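여행 다녀오면 제일 늦게 치우는 게 뭐냐고 물으면 저는 무조건 종이예요. 빨래는 그날 돌리고, 캐리어 바퀴도 물티슈로 닦아서 넣고, 먹다 남은 과자는 사흘이면 없어지는데, 관광안내소에서 집어 온 팸플릿은 쇼핑백째로 몇 달을 갑니다. 이번에도 그랬어요. 쑤첸(宿迁) 다녀온 게 언젠데 책상 밑에 발만 뻗으면 부스럭부스럭.

그래서 화요일 저녁에 드디어 쏟았습니다. 식탁에 바로 펼치려다가 낮에 흘린 귤즙이 생각나서 흰 천을 한 장 깔았어요. 다림질은 안 했습니다ㅋㅋ 어차피 종이 깔 건데 뭐 하러 다려요. 커피 한 잔 옆에 두고 싶었는데 그건 참았고요. 예전에 커피로 지도 한 장 보내 버린 적이 있거든요.

제가 종이를 모으는 기준은 딱히 없어요. 무료고, 표지가 예쁘고, 가방에 들어가면 가져옵니다. 중국어를 잘 읽는 것도 아니라서 집에 와서야 사전 앱 켜 놓고 "아 이게 이런 내용이었구나" 하는 게 태반이에요. 근데 그게 또 재밌어요. 여행을 한 번 더 하는 기분이랄까. 못 가 본 곳이 왜 이렇게 많은지 배가 아프기도 하고요.

이번에 제일 마음에 든 건 음식 책자예요. 제목이 "寻味宿豫"인데, 寻味가 맛을 찾아간다는 뜻이고 宿豫(쑤위)는 쑤첸에 있는 구 이름입니다. 표지 글씨가 갈색 손글씨 느낌이라 딱 봐도 배고파지게 생겼어요. 게처럼 보이는 것도 있고 초록 채소가 수북한 바구니도 있고, 전부 그림이라 뭐가 뭔지 정확히는 모르겠는데 그래서 더 한참 들여다보게 돼요. 젓가락까지 그려 놨더라고요. 저는 정작 거기서 국수만 내리 먹고 왔는데 말이죠. 이 책자를 첫날에 펼쳐 봤어야 했는데!

그다음이 항우 쪽 팸플릿. 쑤첸이 항우의 고향으로 알려진 곳이라 어딜 가도 项王, 项王 합니다. 길쭉하게 접힌 건데 표지에 말이랑 망토 두른 인물 동상이 있고 뒤로 하늘이 뿌옇게 깔려 있어요. 아래쪽 민트색이 은근 예뻐서 이건 노트에 붙일 때 꼭 살리고 싶었습니다. 문제는 접힌 종이가 자꾸 벌어진다는 거. 풀칠하기 전에 손바닥으로 꾹꾹 눌러 줘야 얌전해져요. 두꺼운 책을 올려 두면 된다는 것도 아는데 저는 성격이 급해서 그냥 손으로 누릅니다. 양손으로, 체중 실어서.
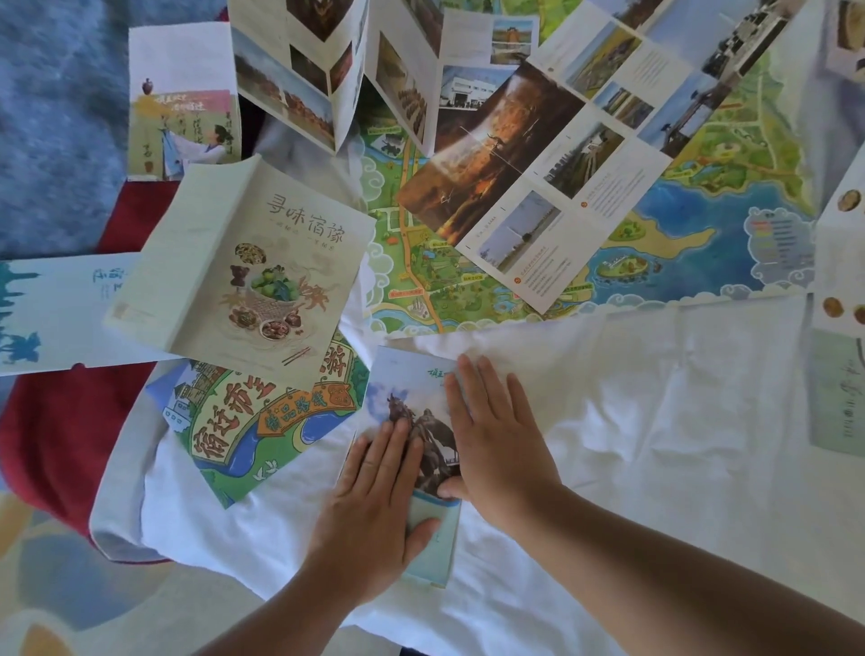
보라색댓글님은 그렇게 누르면 접힌 자리가 하얗게 터진다면서, 코팅된 종이는 손 말고 얇은 천을 한 겹 덮고 자 같은 걸로 살살 밀어야 한다고 지난 글에 길게 적어 주셨어요. 그리고 풀로 붙이지 말고 모서리만 끼우는 스티커를 쓰면 나중에 뒷면도 볼 수 있다고요.

읽고 좀 찔렸습니다. 지난번 노트에서 지도 뒷면에 버스 노선표가 있는 걸 모르고 통째로 붙여 버렸거든요. 그래서 이번엔 말씀대로 모서리 스티커를 샀어요. Jukex 거, 한 봉지에 1000원. 투명이라 티도 안 나고 접착력도 생각보다 괜찮은데, 두꺼운 책자는 못 버티고 휘청휘청합니다. 책자는 그냥 노트 맨 뒤에 봉투를 하나 붙여서 꽂기로 했어요.

노트는 Nillatham 무지로 계속 쓰고 있어요. 종이가 톡톡해서 팸플릿을 많이 붙여도 덜 우는데, 대신 다 채우면 배가 불룩해져서 책장에 안 꽂힙니다. 지금까지 네 권인데 네 권 다 책장 위에 누워 있어요. 고무줄로 묶어 놨는데 하나는 고무줄이 삭아서 끊어졌고요. 이것도 어떻게 해야 하는데... 다음에.

분류는 이번엔 두 무더기로만 했습니다. 붙일 것, 꽂을 것. 예전에는 지역별, 날짜별, 먹은 것별 이렇게 나눠 봤는데 나누다가 밤 열두 시가 되고 다시 쇼핑백에 쓸어 담는 결말이더라고요. 둘로 나누니까 한 시간도 안 걸렸어요. 버릴 것 무더기는 왜 없냐고 하시면 할 말이 없습니다.

애매했던 건 만화풍 관광 리플릿이에요. 초록 파랑 알록달록한데 "精品路线"이라고 쓰여 있고(추천 코스 정도 되겠죠?) 글자판 끝에 조그만 주황색 동물 얼굴이 붙어 있는데 이게 너무 귀여워요. 무슨 동물인지는 모르겠어요. 호랑이인가 했다가 고양이인가 했다가. 얼굴만 오려서 붙일까 가위까지 들었다가 결국 못 오렸습니다. 갈색 층층 건물도 그려져 있고 전체가 다 아까워서요. 이런 건 두 장씩 가져와야 돼요, 한 장은 오리는 용, 한 장은 보관용. 다음 여행부터는 꼭.

아 그리고 영수증. 쇼핑백 바닥에서 Yuen 찻집 영수증도 나왔는데 글자가 벌써 반쯤 날아갔더라고요. 감열지는 진짜 답이 없어요. 급한 대로 휴대폰으로 찍어 두고 옆에 연필로 뭐 마셨는지 적었습니다. 재스민차랑 땅콩 과자. 과자 이름은 기억이 안 나요.

그러고 보니 사진 폴더도 정리해야 하는데 열어 보니까 3625장이라 조용히 닫았습니다. 종이가 훨씬 쉽네요.

오늘은 여기까지 하고 항우 페이지 옆에 뭘 쓸지 고민 중이에요. 민트색이랑 맞춰서 초록 펜으로 쓸까 하는데 Grimley 초록이 종이 위에서 좀 번지는 편이라... 혹시 안 번지는 초록 펜 아시는 분 있으면 댓글 좀 부탁드려요. 0.5보다 가는 걸로요!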